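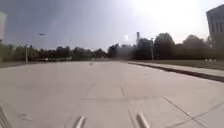
Sewwandi Majumder had promised her aunt that the Trarkix would be sweeping the whole plaza by July, and her aunt, who had swept it herself for years and had opinions about corners, only laughed and poured more tea.

"Can it tell a leaf from a glove?" she asked.

"Mostly," said Sewwandi. It had managed 95 leaves that week and brought back 2 gloves, very gently - one of them still buttoned.

"Then I'll keep my broom by the door," said her aunt, and passed her the sugar.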